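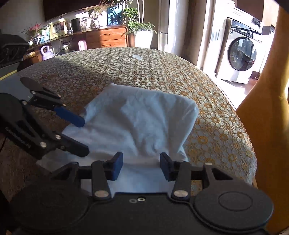
White cloth on a table with a patterned tablecloth.

DRONSKA HOLDING
SUPERVISORY BOARD
Minutes of the meeting held on 7 January 2022

Present: the chair, four members of the board, the chief executive, the finance director and the company secretary (minutes). A representative of Corside, financial adviser to the company, attended for items 3 and 4.
Apologies: one member, who had submitted written comments on item 3.

1. Opening and quorum
The chair opened the meeting and confirmed that a quorum was present. The agenda was adopted with one change: the report on flour prices was moved to item 5. No conflicts of interest were declared.

2. Minutes of the previous meeting
The minutes were approved subject to a correction under item 6, where "preferred shares" should read "ordinary shares". The finance director reported that the lender's consent requested at that meeting had been received in writing.

3. Proposed sale of the Arsenault mill
The chief executive presented the offer from Prurkero to purchase the company's entire holding in the Arsenault mill. The price would be paid in two parts, the first on closing and the second after a period of 36 months. Prurkero would continue to supply flour to the Dronska bakeries under a separate contract.

The representative of Corside summarized the valuation report. In the adviser's view the price fell within the range of fair value, although toward the lower end, and the deferred portion carried a credit risk that had not been fully covered. Corside recommended that a bank guarantee be requested for at least 50 percent of the second payment.

Members asked whether other buyers had been approached. The chief executive replied that two had been contacted and that neither had made a written offer. The written comments of the absent member, who opposed the sale on grounds of supply security, were read out and placed on file.

Resolved: that management be authorized to continue negotiations with Prurkero on the basis presented, subject to the guarantee recommended by the adviser. Final terms are to be returned to the board for approval. One member abstained.
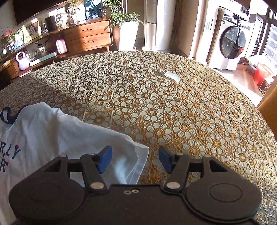 4. Supply contract and employees
The draft supply contract was discussed. The board noted that the minimum monthly volume of 700 tons exceeded present needs at the two smaller bakeries and asked management to seek a lower figure, or a right to carry unused volume forward - the second option was preferred by the finance director.

The board further asked that existing employment terms at the mill be protected for no less than one year after closing. The representative of Corside left the meeting at the end of this item.

5. Flour prices
The report was received. No decision was required.

6. Other business
The company secretary reminded members that the notice for the annual shareholders' meeting in May must be published at least 30 days in advance. Draft resolutions on the dividend will be circulated with the audited accounts.

There being no further business, the chair closed the meeting.

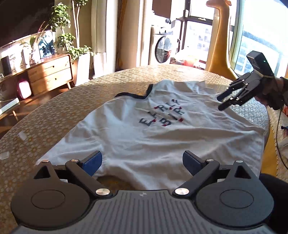
White T-shirt lettered "EARLY BIRD" on a round table.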